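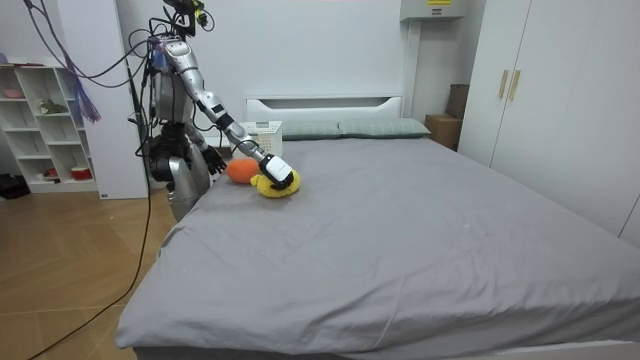
Chapter 6

Choosing a Hand: Comparing Grippers on Soft and Awkward Things

By the end of this chapter you should be able to:

Set up a fair side-by-side trial of two or more grippers
Write a grasp log that somebody else can read
Tell a gripper problem from an arm problem, a camera problem or a controller problem
Decide when a result is worth believing

6.1 The catalogue and the bedroom

I bought my first gripper from a catalogue. It had a lovely photo, a table of numbers and a payload figure that looked like more than I'd ever need. I bolted it on, ran it on wooden blocks for a week and thought I was a genius. Then a colleague handed me a rolled-up sock. I spent the rest of that afternoon chasing the sock around the bench!

If you've worked through Chapter 5 you've already got an arm that goes where you tell it, more or less, and a camera that agrees with the arm about where things are. So now we get to the part I like best, and the part where most student projects get into trouble. What goes on the end?

People tend to treat this as a shopping question. They look up grip force and stroke (how far the fingers open) and pick the bigger number. I did it too. But those figures are usually measured on something stiff, with the gripper clamped to a test stand. Your robot has to reach over the side of a bed with its elbow half folded and pick up a plush toy that goes flat the moment you press on it. The bed goes down as well, just to be unhelpful. None of that shows up in a table.

For most of this chapter I'll use the home-tidying trials we ran for the Kamolrat project. The job sounds like something you'd give a five-year-old: pick up soft toys from a bed and put them in a basket. We ran it with two grippers. The Dasden is a plain parallel type, two fingers that slide together and stay square to each other. The Drosis has longer, bendy fingers that wrap a little as they close. Same arm, same controller, same bed, same toys.

6.2 What makes soft things hard

Take a stiff block, close two fingers on it, and the block pushes back. The motor current jumps, the controller sees the jump and you know you've got hold of something. Now do it with a toy full of stuffing. The fingers close, and keep closing, and the current creeps up so slowly that there's no jump to find. Are you holding the toy, or just a pinch of fuzz? From the current alone you often can't say.

The second trouble is height. Your camera sees the top of the toy. The good place to grip it is somewhere below that, and how far below depends on how squashy it is. Come down too little and you pluck at the fur. Come down too much and you flatten the toy into the sheet, so the fingers have nothing left to close around but fabric. I've seen a gripper come up proudly holding a fistful of fitted sheet, with the toy riding on top. (We logged that as a failure. There was some debate.)

The third is neighbours. Toys on a bed end up touching each other, and a wide gripper needs room on both sides of its target. If there's no gap you can turn the wrist, nudge the neighbour out of the way, or grab both and sort it out later. Each of those is a fair strategy, but pick one before the trial starts and stick to it. If you switch halfway through, you've stopped comparing grippers and started comparing moods.

6.3 Setting up a fair trial

Here's the method we settled on. It's a bit dull, and I'd ask you to follow it anyway.

Fix the start positions. We put small stitched marks on the sheet and set each toy down on a mark, facing a direction drawn from a shuffled deck of cards. Don't place toys by eye. You will be kinder to the gripper you like, and you won't notice yourself doing it.

Smooth the sheet between runs, but don't iron it. A few wrinkles are part of the job. What you don't want is one gripper working on a neat bed all morning and the other on a rumpled one all afternoon.

Swap grippers often. Our first plan was to do every Dasden run and then every Drosis run, and save ourselves the bother with the screws. Bad plan. The room light changed over the day, the joints warmed up, and the toys got softer from being handled. We went to blocks of ten attempts, swap, ten more, swap back. My Allen key hand has never been stronger.

Recheck the tool offset after each swap. The tool offset is the distance from the wrist flange to the fingertips, and it's different for each gripper. Leave the old one in the controller and your second gripper will look clumsy when it's only being sent to the wrong height. I lost a whole batch that way and nearly wrote up the wrong conclusion.

Keep the cables the same. This one gets skipped all the time. A cable that pulls on the wrist at full reach can shift a grasp sideways by a finger's width. Tie the gripper cable at the same points each time and run the arm through its full reach before you start logging.

6.4 The grasp log

Write one line per attempt, and write it straight away. Ours had these columns:

Run number
Gripper
Toy and start mark
Wrist angle at contact
Closed or did not close
Lifted or did not lift
Dropped on the way
Landed in basket
Notes

See how success is broken up into steps? A single yes or no would've hidden nearly all the useful stuff. Over the full trial we logged 600 attempts with each gripper. The Dasden got 362 toys into the basket and the Drosis got 400. If I'd stopped there I'd have told you the bendy fingers win and we could all go home.

But look at where the failures happened. Most of the Dasden's misses came at the closing step, when the fingers landed too high and slid off the fur. Once it had a toy, it kept it. The Drosis nearly always closed on something, and then lost toys on the way to the basket, mostly when the arm swung quickly. Those are two quite different problems. One is about contact height, and you might fix it in software by coming down a little further. The other is about holding on during a fast move, and the cheap fix is to slow the arm down.

We tried both fixes. With a lower approach and no other changes, the gap between the two got small enough that I wouldn't bet my lunch on it.

6.5 Is it really the gripper?

Before you blame the hand, check its friends. I keep a short list taped to the bench.

If the misses all go the same direction, suspect the camera calibration.
If the misses get worse as the arm stretches out, suspect the arm, or the cable on it.
If the fingers arrive in the right spot but close late, suspect the controller timing.
If the misses are scattered every which way and change with the toy, it might well be the gripper.

Our supplier for the controller board was Gruvthorpe, and for a while in October we were sure their board was dropping close commands. We pulled the timing record for 1430 commands and found every one of them had gone out. The delay was in a filter I'd added myself to smooth the current reading. It took me three lines to write and two days to find.

Try it yourself

6A. Pick three soft objects from home and squeeze each one slowly between finger and thumb. Note the point where you first feel sure you could lift it. How far had it squashed by then? Sketch what you think the motor current would look like for each.

6B. Write start positions and a neighbour strategy for a trial with two toys touching each other. Swap with a classmate and see whether they can set up your trial without asking you anything.

6C. Using the totals in section 6.4, work out the success rate for each gripper. Then list what else you'd want from the log before recommending one of them.

In the next section we'll open up the controller settings and look at closing speed, where a small change can do more for you than a new pair of fingers.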